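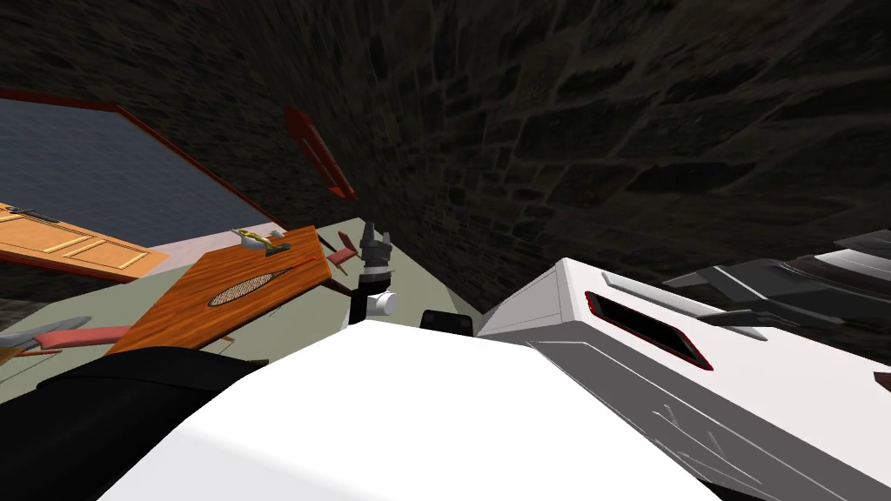 Can a person with no robotics background get anything useful out of a home robot simulator?

Jeanie Jardine did, and it took her one long evening. She teaches shop and basic electronics to adults, she'd never written a line of robot code, and by the time she went to bed her two-armed robot was reaching for things on a table in a stone-walled room that exists only on her laptop. She has kept at it for two months since, and when we talked she had a list of notes so long she had to keep scrolling.

The product is Clevaneo, a simulation kit from Stallus. You get a set of furnished rooms, a library of household objects and a two-armed robot you can drive by hand or by script. Jardine is on the standard plan, $59 a month, and the library had 3328 objects in it the day she signed up.

"I went straight for the sports stuff," she said. "Everyone starts with a mug or a block. I wanted a tennis racket! It's long, it's flat, the weight is all at one end, and if you grab it in the wrong spot it swings around on you. I learned more from that racket than from the whole first tutorial."

So the racket went on the wooden table, and it's still her favorite test. She has the robot come at it from different sides of the room, handle first, then head first, then at some awkward angle in between. The view she likes best is the one from the robot itself, with the white body filling the bottom of the screen and the arms out ahead of you.

"You get this big shoulder in your way and you think, well, I can't see the floor. Right! Neither can the robot. The first night I kept switching to the overhead view because it was easier, and then I'd go back and nothing I'd planned made sense from down there. Now I stay in the robot view until I'm really stuck."

Her one-time student Sheena Mowat, who now fixes packaging machines for a living, sat in on our call and has been using the same account on weekends. She came to it with more doubts.

"I work on real arms, so I was looking for the cheats," Mowat said. "A lot of these programs let the hand sort of glue itself to whatever it touches. Clevaneo has that too, it's called assisted grip, and it's on by default. Turn it off. Then you're dealing with the fingers properly, and you'll drop things, and you'll find out why." She'd like the switch to be somewhere easier to find. At the moment it's under the scene settings, two menus down, next to the lighting.

Both of them are happy with how the arms move. Jardine says the joints stop where you'd expect them to stop, and when one arm gets in the other's way the program warns you before they touch. The part she raves about is the replay. Every run is saved, you can scrub back to any point, change one number and let it go again from there.

"I can't tell you how much I love that. In my class, if somebody's project goes wrong, we're taking it apart with a screwdriver and guessing. With this you go back four seconds and try it again. I had a run where I did that until midnight and my tea was stone cold."

What about the rooms? Jardine thinks they're good, with enough furniture to get in your way, though she'd trade a few of them for a proper garage. Mowat finds the textures a little plain and doesn't care. She does care about the load time, which on her older machine is long enough to go and let the dog out.

They had both tried Drasix before this. Jardine gave up during the install. Mowat got it running and says it's a fine program for people who already know what they're doing, with more control over the physics and a manual that assumes you'll read all of it. "If I were doing it for work I'd look at it again. For learning, Clevaneo, easily."

The one real complaint they share is the help pages. Several still show the old menus, and the section on writing your own tasks stops just when it gets interesting. Jardine ended up working from a set of lessons called Khumalo, which comes bundled with the kit and which she almost skipped. Start there, she says, and do the lesson on approach angles before you touch the scripting.

She's planning to bring the whole thing into her evening class in June, with students working in pairs, one driving and one calling out what they see. The first job will be the racket.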